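4.2 Resetting the Dullow water softener after a hardness change

The leaflet in the Dullow box says the unit "sets itself". Treat that with caution. It will run on the factory figure for years if you let it.

1. Close the inlet valve and open the bypass.
2. Hold MENU for 3 seconds until the display blinks.
3. Enter the hardness from your own test strip. The supplier's figure covers a whole district and may be well out for your street.
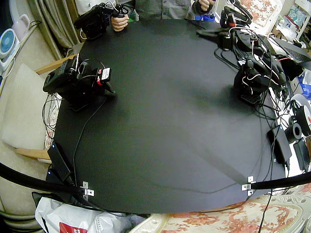
Ulla Rissanen writes that her strips and the supplier's figure matched to the digit, and she thinks step 3 is a waste of a strip. Perhaps so, in her street. We still ask for the test.

4. Set the regeneration time. The default is 2 a.m., supposedly when no water is drawn. Check that your washing machine agrees.
5. Open the inlet, close the bypass and run a cold tap for up to 30 seconds.

Note: the "2000 litres per cycle" on the lid assumes soft-ish water. Expect less.

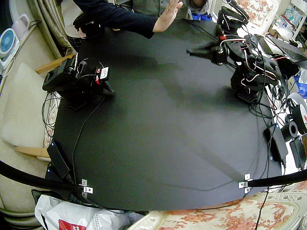 Caution: do not add salt during regeneration, whatever the bag claims. Wait until the display shows READY, then fill to the line. Test the water again after 48 hours, and if the reading has not dropped, repeat from step 2.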